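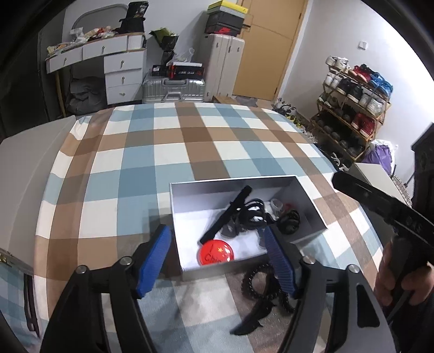

What's the job? Sorting small stuff into boxes. Hair clips, cables, badges, cups, bits nobody's put away since October. You come to the house, clear it onto the bed, put like with like, box it up, next room.

Skititz is a small home-tidying outfit in Brurbridge, looking for 4 part-time sorters. Start Monday if you can, week after if not. Mostly bedrooms and box rooms, a few whole flats. Up to 29 hours a week, less is fine, tell us which days.

**What you'd be doing**

- small items first: hair things, chargers, pin badges, odd bits of plastic
- one shallow open box per sort. Tissue in the bottom if it's anything that scratches
- cables coiled before they go in, not stuffed
- labels on at the end, client checks them
- no binning anything without asking!! even if it's clearly rubbish

**What we want**

Tidy hands, patience, ok with kneeling. Experience nice but we'll train you, one paid morning at the Cruickshank Street unit. Must be able to get to Brurbridge for 9, the 73 bus stops outside. Driving licence handy, not needed.
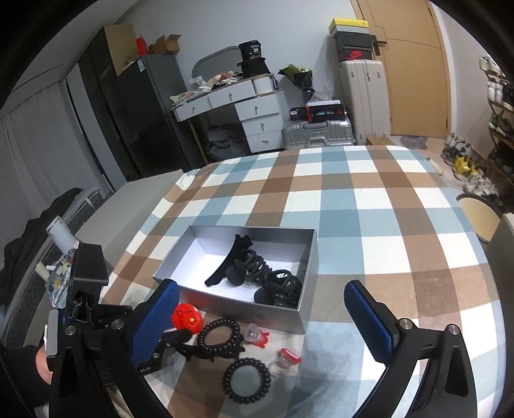 *Brurbridge Notices, issue 115, p. 4*

Hair clips go together: long ones, claw clips, same box. Hair ties seperate if there's more than a few. Badges on their own so the pins don't catch. It's in the sorting sheet, you'll get a copy, dont worry about learning it.

Pay is hourly, every Friday, travel between houses counted. Aprons provided. Bring own lunch, most clients will do you a tea.

Also short of one person for the Etia flats, evenings only, 5 till 8. Say so if that's you.

**To apply:** a few lines on yourself and which days you can do, to Ruairi Rennie at the Skititz unit, Cruickshank Street. Drop it in or post it. No CV needed. Two references if we take you on, one can be a neighbour.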